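Serkano Lift-Top Standing Desk Frame: Review After Six Months

Posted 29 Jun 2018 by Fidel Durán

I bought the Serkano frame in December, after my old desk started to lean. I work from home four days a week and I wanted something that would go up and down without a crank. This is the two-motor version in gray. I already had a top, so I only ordered the frame.

It came in two boxes. The heavier one was left at the bottom of the front steps and I had to open it there and carry the parts in by hand. Nothing was bent or scratched. The bolts are in a bag with printed sections, one size per section, and there were a couple of spares.

The instructions are drawings only. They're fine up to the point where you join the two halves of the crossbar, and then one drawing shows the side brackets facing the wrong way. I put them on as drawn, found the holes didn't line up, and took them off again. If your brackets don't sit flat, turn them over. Darmawan Sinaga, who has the same frame, made the same mistake, so I don't think it's just me.

Putting it together took most of an afternoon. You need a drill if your top has no pilot holes. The screws that come with it are a bit long for a thin top, so measure first. I used shorter ones from the hardware store.
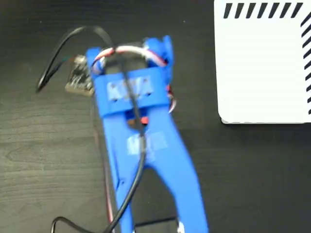

The motors are quieter than I expected. They make a low hum and there's a soft click when the desk stops. I can raise it during a phone call and the other person doesn't hear it. Going from sitting to standing is slow enough that a full cup of coffee stays in the cup, and I've stopped moving it out of the way.

The control box has up, down and three memory buttons. To save a height you hold the M button and then press a number. I use one for sitting and two for standing, and the third is set for my daughter, who does homework here some evenings. The settings were lost once after a power cut and I had to run the reset, where you hold the down button until the frame drops all the way and beeps. The booklet doesn't mention this. I found it on the Serkano support page.

At sitting height the desk is solid. At full height it sways from side to side if you lean on it, and the screen shakes a little when I type fast. I'm tall and use it near the top of its range. My neighbor Petronella Baloyi is a good deal shorter than I am and says hers doesn't move at all where she keeps it. I tightened every bolt again after the first month and it helped some.

It's meant to stop when it hits something. Mine stopped fine against the arm of a chair, but it pushed a plastic wastebasket down quite a way before it backed off. I wouldn't rely on it with small kids in the room.

Cable management is the weak part. You get a few stick-on clips and that's all. Two of them fell off in the first week. I bought a wire tray from Mestmont and screwed it to the underside, and now only the power cord goes down to the floor. Leave more slack than you think you need – I pulled a monitor cable out the first time I sent the desk all the way up.

I also looked at the Prornance frame before buying. It has a third leg section and felt steadier in the store, but the feet were too deep for the space I have between the wall and the door. If you have the room and you're over six feet, I'd go and try that one first.

One problem so far. In the spring the left leg began to lag behind the right and the top went out of level. I emailed support and heard back in two days from Nadhirah Nasution, who had me swap the leg cables at the control box to see if the fault moved. It did, so she sent a new box at no charge. It has been fine since I put it in. I kept the old one's cables.

Would I buy it again? Yes, at the price I paid, with a wire tray added to the order. I'd give it four out of five. The missing point is for the sway and the bracket drawing.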